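Subject: Re: [flirholm-house] Mice in the pantry wall

Catriona Munro wrote on 4/9/22:

> We heard them again behind the pantry. Skinner says poison is the quickest. Does anyone on the list have a better idea? I have 2 cats in the house and I am worried.

Dear Catriona,

Please wait with the poison. A cat can eat a sick mouse. We had the same trouble in September, and I closed the holes first – with steel wool and then filler. Dry food must go into tins, also the tea and biscuits that come in thin boxes.

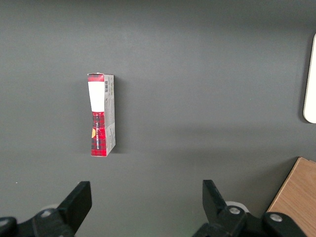 Tartan box, red and black.

Look behind the drawers also. Pull each one fully out and check the back with a lamp. A young mouse needs only a very small gap.
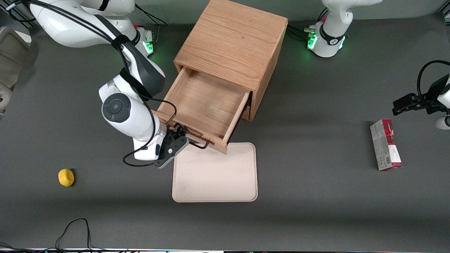 How many traps should I buy for one room?

Two are enough to begin, placed along the wall with the bait side against it.

Check them every morning and write down the result. I used peanut butter, a very small amount.

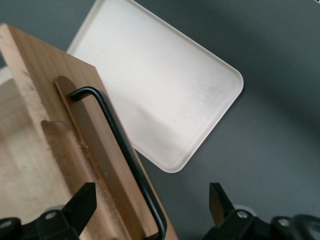
After the pantry was quiet I left the traps for two more weeks, without bait, and then I put them away in the shed. I can lend you mine if you write to me before the weekend.

With kind regards,
Bereket Nigatu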